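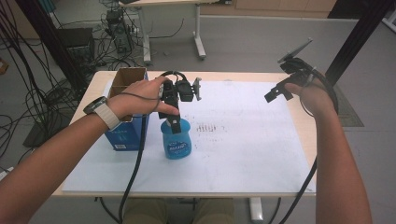 Covering a tabletop with paper for bottle work

Skollbridge Workshop Notes, sheet 11

This procedure covers setting up, using and changing a paper cover on a wooden table used for opening, pouring or decanting from small plastic bottles (up to 500 ml). It applies to water-based products. For solvents, use a tray.

What you need

Plain white paper, uncoated, in one piece
Low-tack tape
A box for the bottles
A dry cloth
A pencil

Paper comes in several widths. The Priltby roll is 811 mm wide and fits most single worktables without a join. Narrower rolls can be used, but a join in the pouring area will let liquid through to the wood. If a join cannot be avoided, put it at the back of the table and overlap the two pieces.

Setting up

1. Clear the table and wipe it with the dry cloth. Grit under the paper shows up as bumps and can tear the sheet when a bottle is dragged over it.

2. Lay the paper flat. It does not need to cover the whole top. Leave a strip of bare wood on one side for tools and notes.

3. Smooth from the center outward. Tape the corners only. Tape along a full edge makes the paper buckle when the humidity changes.

4. Put the open box at the back corner, on the side of your weaker hand. Fold the flaps outward or stand them up so that none hangs over the bottles.

5. Mark a pouring area in pencil, 300 mm square, near the middle. Bottles go in this area when they are open and back in the box when they are closed.

Working on the sheet

Take one bottle out at a time. Hold it by the neck to move it and by the body to pour. Set it down upright, label facing you, before reaching for the next item. Lift bottles and lids clear of the paper instead of sliding them. Sliding spreads a drop into a streak and makes it hard to tell later where it landed.

Keep sleeves above the wrist. Route any cord off the front of the table – a cord lying across the sheet will catch a bottle sooner or later.

Reading the marks

A white sheet is used so that marks can be seen. Check it each time a bottle goes back in the box.

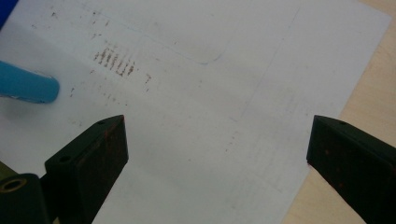 Cover sheet with brown streaks side by side and smaller specks scattered around them. Faint gray lines are also visible.

Streaks and specks of color: treat as residue. Check the bases of the bottles and the tips of any tools that have been over the area, and wipe them before they touch a clean part of the sheet. Small specks on a black tool are easy to miss under overhead light. Tilt the tool and look again.

Faint gray lines and outlines: usually scuffs or impressions from objects. They do no harm and are not a reason to change the sheet.

Soft or wrinkled patches: liquid has gone into the paper. Lift that side and check the wood.

Changing the sheet

Change it when colored marks reach the pouring area, when the paper is torn, or when you switch products. Remove the tape first, then fold the edges toward the center so the marked face is inside. Do not shake the sheet. Wipe the table before laying the next one.

If a mark has gone through to the wood, clean it with a damp cloth and let the top dry fully. Nullov board cleaner can be used on sealed tops. Do not use it on bare wood.

Related sheets: Storing part-used bottles; Talebi tray inserts, sizes and fitting.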